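Let the Kids Pick the Boring Job

Every August I hear the same question from parents dropping their kids off at our robotics club, and it's always some version of "So what will it do?" They want to hear that it will throw a ball, or climb something, or beat the robot from the school across the river. I understand. I wanted that too, my first couple of years, and I spent a lot of Friday evenings helping teenagers build machines that could do one exciting thing, badly, for thirteen seconds.

I've come around to the other side, and I'd like to make the case for boring jobs. Our club has eight students this year, and when Tania Debnath stood up and suggested that the project should be tidying, plain old putting things where they belong, there was a groan you could have heard in the parking lot. Tanner Després asked if we could at least tidy something dangerous. But she held her ground (she's good at that), and I was quietly thrilled, because tidying is a terribly hard thing to explain to a machine, and you can't explain it until you've thought about it much harder than you ever do at home.

Competitions have their place, and my friend Ásdís Bach, who coaches a team a couple of towns over, will tell you they taught her students more about deadlines than I ever will. She may be right! Still, a contest hands you the rules already written. A drawer doesn't. 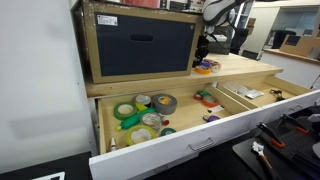 Deciding what counts as "the same kind of thing" took our students weeks, and I wouldn't trade those weeks for a trophy. Asanka Majumder wanted to sort by shape, and Dardo Herrera wanted to sort by use, and they went back and forth over it until the custodian wanted to lock up. Take tape, which sounds simple until you look at a drawer with a fat gray roll of duct tape, a clear one, a little teal-green one and a purple one up near the front, all sharing a compartment with a green bottle. Is the bottle in the wrong place? Dardo said no, sticky things go together, if it's glue. Asanka said a bottle is a bottle. I just kept pouring the lemonade and let them argue, and I hope the next bunch argues about it too.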